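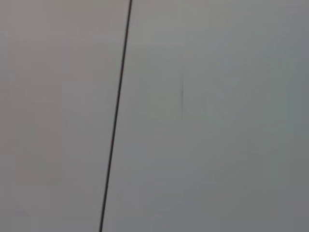

Pale grey with a single thin dark line, close up.

Rusunum wall panels and tabletops: common questions

What are the panels for?
They stand behind or around a work table and give it a plain, pale backing. Most people put them up in workrooms and small studios. They are sold by Goven under the name Rusunum.

Which colours can I get?
Pale grey and white. Both are matte. Pale grey can look slightly pink or blue depending on the light in the room, so order a sample if you need it to match something you already have. Samples are free and you can keep them for 14 days.

Should the joins be visible?
Yes. The panels are fitted edge to edge with no cover strip, and you will see a thin dark line where two of them meet. We can supply a grey filler on request, but once it has set the panels can't be taken apart without marking the edges.
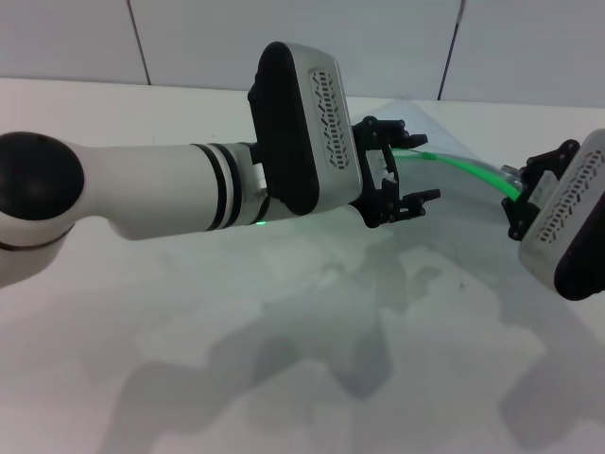 How many panels you need depends on the length of the table and how far you want the backing to run past it. Measure the wall, not the tabletop, and send us the figure in centimetres. A row of three large panels has two upright seams, as on the pale grey wall behind the white table, and if you would like them to fall in particular places, mark them on your drawing. We cut to the drawing and can't change the widths afterwards.

Why does my white tabletop look grey in places?
Usually it is shadow. A matte white top shows every soft shadow from whatever is over it. Try moving the lamp before you start scrubbing.

How do I clean it?
Warm water, a little washing-up liquid and a soft cloth. Wipe along the joins, not across them. No scouring pads, and no bleach on the grey - it leaves a patch.

Can I lean clear plastic sheeting against the panels?
You can. Take it down now and then and wipe behind it.

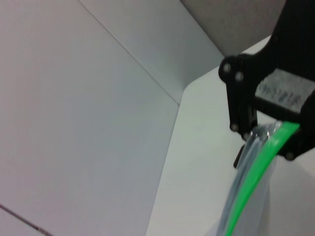

Nustau, Jan 4, 2025

Inside corners are now included in the standard kit. Two panels meet at a straight seam and no corner post is needed. Kits ordered before September came with a post, and you can go on using it. If you want to change over, ask for part 3934 and allow some 3 weeks. Orders for Conceição go out from the same store and take the same time.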